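Section 4: Planning Your Purchase (read this before you order anything!)

I wrote this section after watching too many people order the arms first and then go hunting for the money to pay for everything else. Get a coffee, open a spreadsheet, and go through the steps in order.

1. Write down the one job you want done first. Just one! "Assembly" is too big. "Put the small plate on the board" is about right.

2. Decide whether that job needs one arm or two. If a second hand would only be holding the part still, price a clamp first.

3. Pick your hands. Fingered hands cost more than simple grippers, and you'll want spare fingertips too (the Venell set is $30 and I'd put it on the first order).

4. Measure your table, then measure it again with the arms reaching in from both sides. Mei-kuen Ng skipped this at Prikura and had to buy a second table.

Note: Leave room in the plan for a practice board. Ours is a pale one with pegs, plates and a few bar-shaped parts, on a dark tabletop so the parts stand out.
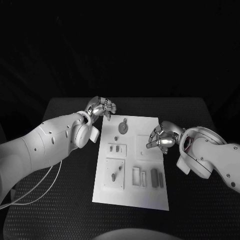 How much should I set aside for the first year, on top of the arms themselves?
Plan on $2991 for our standard kit of cables, mounts and spares, plus $2000 for training and a service visit. If you run two shifts, ask us for a second service visit in the same quote.

5. Budget for cable routing. It's a dull line on the spreadsheet, I know, but clips and sleeves are cheap and a snagged cable can stop a whole morning's work.

6. Ask for the delivery time in writing. Gulloris usually needs nearly four weeks for hands, and longer if you order in January.

Caution: Don't sign for the arms until you've checked your floor and power supply against the sheet in Section 2. Moving a bench later means doing the set-up all over again.

7. Send your list to Yao-tsung Choi at our order desk before you pay a deposit. He'll check that the mounts match the arms, and he'll send back a corrected quote if they don't.

Section 5 picks up with unpacking.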